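Ticket 522 – Fletton kitchenware, bench 27
Subject: Marks on wall and grey sheet, pink bowl handle query
Status: Open, waiting on supplier
Raised by: Callum Pollock
Assigned to: Hanna Bondarchuk
Priority: Low

Original report (C. Pollock)
Bench was reset in July with the new black cloth and the Fletton two-handle bowl from the Rengifo carton. Two faults to log. First, the bowl turns on the cloth when anything is leaned against one side of the rim. Second, grey streaks that the usual wipe-down does not shift. I have used Vutesance neutral cleaner at the label dilution, two passes, microfibre cloth. No change in colour after the second pass.

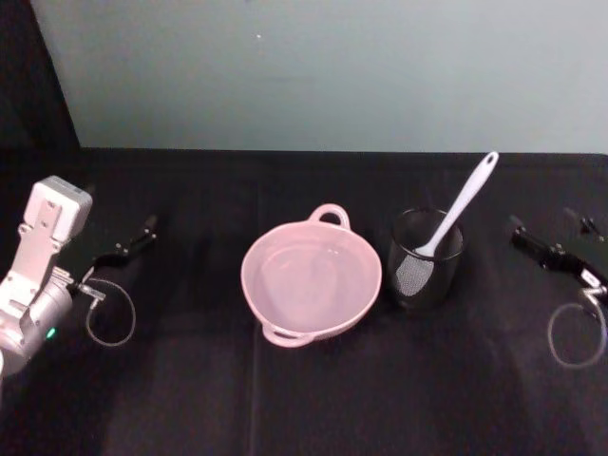 Bowl rotation first. The moulding is light for its width and the cloth gives it very little to grip. I set it down with one handle to the back and the other to the front, which is the position on the bench sheet, and kept the black mesh cup on its right as the reference point. With the bowl empty it stays put. Put a utensil in and lean it on the rim, and the handle line drifts off the mark after a few uses. A silicone mat underneath cured it, but the mat is not on the approved list and I took it out again.

Steps tried for rotation:
1. Cloth pulled tight and re-clipped. Slight improvement.
2. Base of bowl degreased. No change.
3. Mat underneath. Fixed, then removed as noted.
4. Bowl swapped for the second one in the carton. Same behaviour, so I am ruling out a single bad moulding.

Marks are covered in the follow-up. I tried a dry melamine sponge on one corner of the sheet at 4:15 pm and stopped when the finish started to look polished.

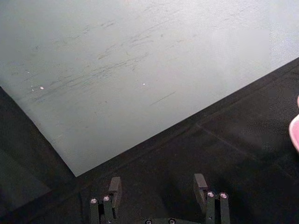
Follow-up note 2 | Hanna Bondarchuk | Surfaces and fittings

The streaks on the grey sheet run mostly one way, diagonal and close to parallel with the long edge, and they are densest in a band through the middle. That reads to me as light abrasion or smudging from things being slid across, as opposed to a spill. The sheet has a matte finish, so anything abrasive will leave a shiny patch that is worse than the mark. No more melamine, please.

Test sequence I would like run, in order:
– Soft white eraser on one thin streak, light pressure.
– If that lifts it, treat as rubber or plastic transfer and carry on.
– If it does not, Ikside gel on a cotton bud, 40 seconds, wipe with a damp cloth.
– If there is still no change, log as a scratch and leave it alone.

The wall is a separate item. It is painted, so eraser only and no gel. Ikside is sold for sealed surfaces and Efraín Flores has already had one panel go patchy from it. Leave the area under the power points until he has checked the plates.
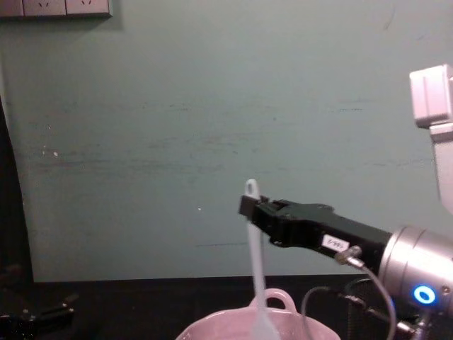 Spatula upright in the pink pot, handle loop at rear. Faint horizontal scuffs on wall behind.

Reply (C. Pollock)
Eraser test done on the sheet. Two thin streaks lifted, one longer line did not. Have not used the gel yet as the tube on the shelf was dried out. Replacement requested through Yurani Cárdenas.

Reply (H. Bondarchuk)
Noted. Log the longer line as a scratch if the gel makes no difference. On the bowl, Rengifo has been asked whether a version with a rubber foot exists. The carton batch was 4,000 units, so I doubt they will change ours. Approval for the mat sits with Naledi Swanepoel – form sent, no answer yet.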